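Chapter 2
Floors, Walls and What They Cost

Draft notes – Bongani Zwane, Idmont

Start with area. Always. Length times width, then add for waste. Most beginers skip the waste and end up one box short.

Three things in this chapter: measuring, ordering, laying out. Tools needed – tape, pencil, chalk line. Price lists from Prornby are at the back, table 13. Rooms with odd corners, split into rectangles first. Then add teh pieces up.
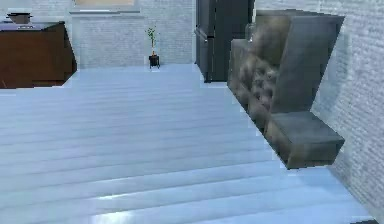 Which way should the boards run? Along the longest wall, in most rooms.

Exercises start on page 28. Do the first two before reading on.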